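Sore thumbs and calendula

My hands have been a mess since December. It's the base of the thumbs mostly, plus knuckles that crack the minute the heater goes on, and after I'd grumbled through a whole autumn my sister-in-law posted me a tin of the calendula and beeswax salve from Derier. I'd never have bought it myself (I'm a sorbolene-from-the-chemist person and always have been) but I've now been at it for 7 weeks and I have opinions!

First, the smell. It's a bit like warm hay, a bit like a church, and it hangs about on your jumper. I've grown fond of it. The dog has too, unfortunately.

Second, you need far less than you think. I started with a great big scoop and left greasy prints on every doorknob in the house. A dab the size of a lentil does both hands, rubbed between the palms until it softens, and then I work it into the sore spots while the kettle boils. The 60 gram tin is still more than half full.

Has it fixed my thumbs? No, and the physio in Bellham says nothing in a tin is going to. The skin is so much better though - no splits at all this month - and I suspect the rubbing does the joints as much good as the marigolds.

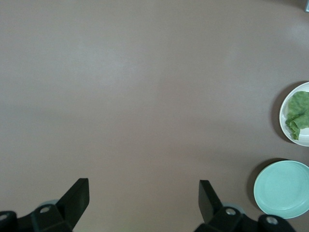
I've settled on doing it twice a day, once with my morning cuppa and again after tea, when the washing up has dried everything out again. The evening go is the one I forget. So the tin is going to live on the kitchen table from now on, on that big bare stretch to the left of the plates, where even I can't miss it.

Next I want to try the Drumau one with arnica, which a few of you have mentioned in the comments. If anyone's used it on cracked heels, let me know how you got on, and whether it stains the sheets.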